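Bin picking project: arm gets the middle items but not the corners

Lilian Kirui
Hi all! Our club's sorting entry is due in October and we're almost 400 tries in. Brushes we can manage, but anything lying against a wall gets missed.
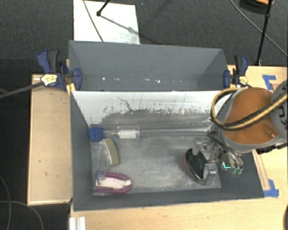 Our score only counts if the bin ends up bare, so corners really matter to us. I'd love ideas for the clear bottle-like thing along the back wall, and the purple one in the front left corner too. Thank you!!

Stevudov
Welcome, Lilian! We had the same trouble last year, bless us. Try dragging the item 3 inches toward the middle first, then grasp as usual. Slow it way down near the walls.

Kinyua
bigger bin?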